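November 2019

Mortar repointing mix, Plitdale samples. Batch 3 went off too fast again, skin on top before I'd finished tooling the joint. Lime from the new Tidico bags, same sand as before. Cut the water back a touch for batch 4, and it crumbled at the edges, so that was the wrong direction. Going back to the April recipe and only changing one thing at a time, like we said we would.

Damp burlap over the test panels for 7 days this time. Batch 2 only got 3 and it shows, hairline cracks along the bed joints, none on the verticals. Don't know why. 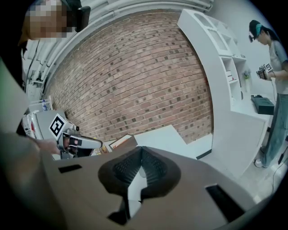
Sand: sieved the Pretorius lot again. Way more fines than the sheet says. Could be the whole problem, fines drink the water and then the mix looks dry and I add more. Washed one bucket, left it spread out on the tarp. Need to weigh it before anyone uses it!!

Color match still off. Ours dries too white next to the old stuff, roughly a shade. Tried brick dust, went pink. Try the yellower sand from Nirkik, order a small bag first.

To do: relable the tubs, 27 of them and half the marker has rubbed off. Scale needs a new battery. Batch 5 tomorow if the washed sand is dry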